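Prandamholm Mosque Opens Registration for Fajr Habit Course

December 12, 2019

The Prandamholm Islamic Center will run a 20-day course in March on building a steady morning routine after the Fajr prayer. Registration opened this week on the center's website and at the front office.

The course is led by Suleiman Akande, who has taught the center's evening Quran circle for the past two years. Each session starts right after the congregational prayer and lasts half an hour. Participants read a short passage, write down one task for the day and spend the remaining time on it in the main hall.

"Most people who come to me already know the value of the early hours," Akande said. "They go back to bed because they have no plan for the time. We will work on the plan."

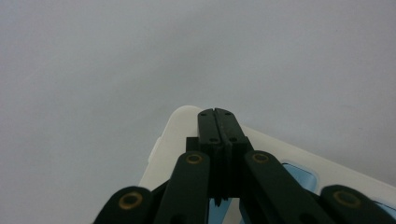
Last year's course drew 307 sign-ups, more than the hall could seat, and part of the group had to follow by audio from the classrooms upstairs. The center will open both floors from the first day this time. Sisters will have the same seating as before, with a separate entrance from the parking lot.

A printed workbook is included in the fee. Sebastián Barrientos, who edited it, said the new edition has a shorter section on sleep and a longer one on setting intentions. It also has blank pages for shift workers, who asked for a schedule that does not assume a nine-to-five job.

Children over 12 may attend with a parent. Breakfast will be served on the last day only.

Those who cannot attend in person may follow the recordings, which will be posted each afternoon. Registration closes when the places are filled. Questions can be left at the front office after Dhuhr.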